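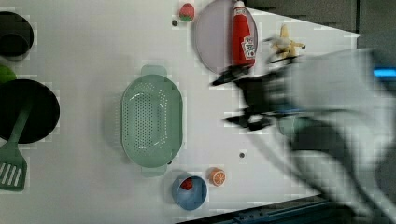
Tipps für die Aufnahme von Greifbeispielen am Küchentisch

Wer einem Arm das Umräumen von Spielzeuggeschirr beibringen will, braucht viele ähnliche Durchgänge, die sich trotzdem unterscheiden. Bei Lirangate sind wir für das Sieb inzwischen bei über 700.

Vor jedem Durchgang zwei oder drei Teile versetzen und drehen. Die Schraublöcher im Tisch taugen als Merkpunkte für die Grenzen des Arbeitsbereichs.

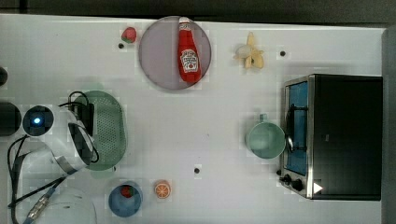 Sieb, Teller und Ofen im Blick von oben.

Glänzender Kunststoff macht Ärger. Vor der ersten Aufnahme das Bild der Handgelenkkamera prüfen und die Lampe so drehen, dass der Rand gut zu erkennen ist. Helmut Kramer klebt dafür Backpapier vor die Leuchte -- das reicht meistens.
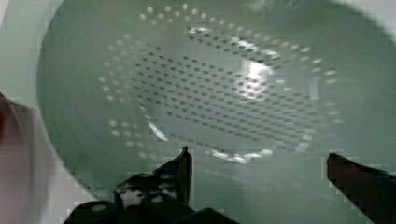

Den Greifer früh öffnen und langsam an den Rand heranfahren. Wer kurz vor dem Ziel noch korrigiert, lässt die Korrektur in der Aufnahme. Nur Abbrüche kommen in einen eigenen Ordner, mit einem Stichwort zum Grund.

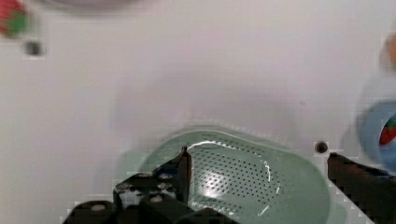

Nach jeweils 4 Durchgängen die Position des Siebs deutlich ändern, auch mal schräg zur Tischkante. Beide Kameras vor der Pause abwischen, Mikrofasertuch genügt. Dateinamen am selben Tag vergeben -- im November haben wir das aufgeschoben und lange sortiert.

Fragen zur Ordnerstruktur bitte an Uwe Voß.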